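Accueil Forums Perception Planification Outils Rechercher Connexion

Forum Rostden > Perception > Localisation visuelle

Perte de suivi au début des séquences, pince tenue à la main
Posté par Noreen Corrigan, décembre

Bonjour,

J'utilise Stekance pour reconstruire la trajectoire d'une pince à partir de la caméra fisheye montée dessus. Sur 1 139 séquences, 94 sont rejetées, presque toujours dans les premières secondes. Soit l'initialisation échoue, soit la pose dérive vers l'avant alors que la main reste au-dessus du bureau.

Ce que j'ai déjà vérifié :
- horodatages, pas de trou
- calibration refaite, l'erreur de reprojection est correcte
- exposition fixe

Le masque est celui par défaut, avec la zone noire du bas. Quatre vues, toutes du même bureau.
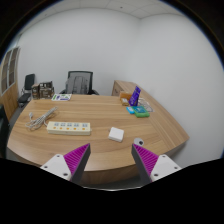
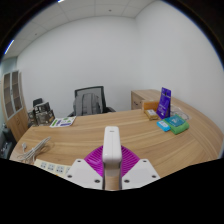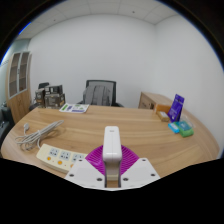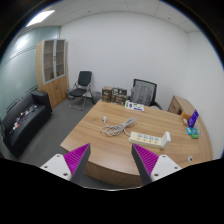

Photos : Noreen Corrigan

Je n'ai rien changé au détecteur ni au seuil d'appariement. Si quelqu'un a un fichier de config qui marche en intérieur, je prends.

kalmanet
Ton masque par défaut retire le noir, mais il laisse les doigts. Les coussinets magenta sont striés finement, c'est ce que le détecteur préfère. Ces points-là suivent la caméra, donc pour l'estimateur elle ne bouge pas. Agrandis le masque jusqu'au bout des doigts et relance les séquences rejetées.

Noreen Corrigan
Les doigts s'ouvrent et se ferment. Si je masque toute leur course, je perds une bonne partie du plateau.

kalmanet
Tu perds surtout du bois. Le veinage est long et répétitif, les appariements y glissent dans le sens des lignes. À ta place je ne le regretterais pas.

Éabha Ó Flaithearta
Pas d'accord sur le veinage. De près, il donne des points utilisables, et c'est à peu près la seule chose qui couvre le bas du champ. Si on le supprime, tous les points sont au fond et l'échelle devient instable. Masquer les doigts, oui, mais avec un masque qui dépend de l'ouverture. L'encodeur de la pince donne la valeur à chaque image, il suffit de projeter le modèle des doigts.

Regardez plutôt où sont les points exploitables. Les murs sont blancs et nus. Il reste la multiprise, le câble, l'imprimé posé à plat, les petits objets à droite, la chaise à dossier en maille derrière. Au plafond il y a un quadrillage de dalles, donc des coins qui se ressemblent tous.

tf_perdu
Le plafond, je le masque toujours. J'ai eu des fermetures de boucle décalées d'une dalle entière, et ça ne se voit pas dans l'erreur moyenne.

kalmanet
@Éabha le masque dynamique, c'est propre sur le papier. Avec 20 ms de décalage entre l'encodeur et l'image, il passe à côté du doigt pendant les fermetures rapides. Un masque fixe ne tombe jamais en panne.

Éabha Ó Flaithearta
On dilate le masque de quelques pixels et on estime le décalage une fois. Birkano le fait dans son script de synchronisation.

momo_ros
Question bête : la calibration, tu l'as faite avec quel modèle ? Avec une courbure pareille, un modèle radial classique peut donner une erreur correcte au centre et n'importe quoi sur les bords. Et n'utilise pas le bord avant du bureau comme ligne droite de contrôle. Il est arrondi sur la photo, impossible de savoir quelle part vient de l'objectif. Prends l'angle des deux murs.

Noreen Corrigan
Modèle fisheye à quatre coefficients. La mire couvrait surtout le centre, je l'avoue. Je refais une prise avec la mire sur les bords.

Noreen Corrigan
Retour après les essais, uniquement sur les 94 rejetées.
Masque fixe étendu aux doigts : 43 encore rejetées.
Masque dynamique dilaté, plafond masqué, nouvelle calibration : 19.
J'ai changé trois choses à la fois dans le deuxième essai, donc je ne peux pas dire laquelle compte le plus.

kalmanet
Alors lance le masque fixe avec la nouvelle calibration, sinon la comparaison ne vaut rien. Je parie que la calibration fait l'essentiel.

tf_perdu
Les 19 restantes, elles commencent comment ? Si la main part en rotation pure, l'initialisation n'a pas de parallaxe et aucun masque n'y changera rien.

Noreen Corrigan
J'en ai ouvert quelques-unes, c'est bien de la rotation au départ. Je vais tester l'initialisation en arrière, depuis le milieu de la séquence. Pour le masque fixe avec la nouvelle calibration, le calcul tourne dimanche.

momo_ros
Pense à regarder ce que donnent les poses dans Egan avant de les garder. Le planificateur est sensible aux sauts, même quand Stekance marque la séquence comme valide.

Éabha Ó Flaithearta
Je mets mon script de masque dans le dépôt Rostden, dossier outils. Il attend l'ouverture en mètres, pas en ticks.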